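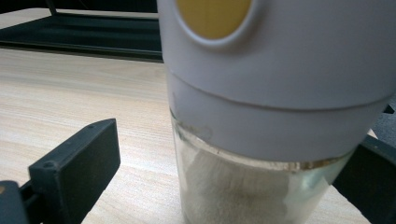 Jollari cède ses objets connectés à Patton

C'est signé depuis lundi. Patton reprend la division maison connectée de Jollari, avec ses 21 brevets, l'usine de Futmont et les 600 salariés du site. Montant : 359 millions d'euros, payés en deux fois.

Quatre mois de retard sur le calendrier, la faute au feu vert des autorités de la concurrence, arrivé seulement en juin. Les deux groupes n'ont pas commenté ce délais.

La marque Ham, elle, reste chez Jollari. Patton pourra l'utiliser sous licence, le temps d'écouler les stocks. Côté appli, pas de changement annoncé pour les comptes existants, les mises à jour sont maintenues.

Reste la question du siège. Décision attendu à la rentrée.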